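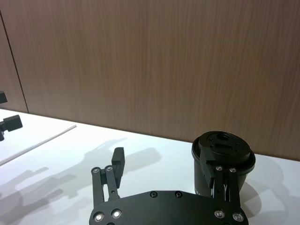

Vakgate gripper kit: README and notes on the recordings

Hello, and thanks for downloading. I'm Fiona MacKinnon, and I put this folder together while I was trying out the Vakgate kit for our workshop. It started as a review for Skatero and grew a bit, because I kept saving recordings and people kept asking for them.

What's in the kit

You get a two-finger gripper in black, the wrist camera with its bracket, a cable, a bag of bolts and a printed guide. The fingers sit on parallel bars, so the pads stay square to each other as they close. I like that a lot! My old gripper pinched at the tips and anything round shot off across the bench.

The bracket puts the camera behind the palm, looking out over the fingers. You lose a strip at the bottom to the palm plate — fine by me, as it gives you something fixed to line up against when you swap the camera.

What's in the folder

recordings/ has the wrist camera video, one file per attempt
joints/ has the arm and finger positions, same file names
notes.txt is me muttering about what went wrong
setup/ has my settings for the arm, plus Tihomir Kelmendi's, which are gentler

The job is simple enough: go to a black cylindrical part standing on a white table, get the pads round it and lift. I chose dark on white thinking it would be the easy option. Well, sort of. The pads are black too, so where finger and part overlap the edge is hard to find, and under bright light the arm throws big soft shadows over the table. Bernd Hamann's tracker went after a shadow in two of his tests. If yours does the same, try his mask in setup/ first.

Things I'd grumble about

The guide skips the camera focus completely. The cable could do with being longer. And the finger speed is set far too high out of the box, so please turn it down before you go near anything you care about (sorry, Ülle).

Support was good, though. I wrote to them in June and had a proper reply from a person, with a drawing attached.

Using the files

Help yourself for teaching, tinkering or your own research. Please keep my name with the notes and don't sell the recordings on. If you find a file where the joints and video drift apart, send me the file name and I'll fix it or take it out. Two were pulled that way already.

Last updated July 7, 2026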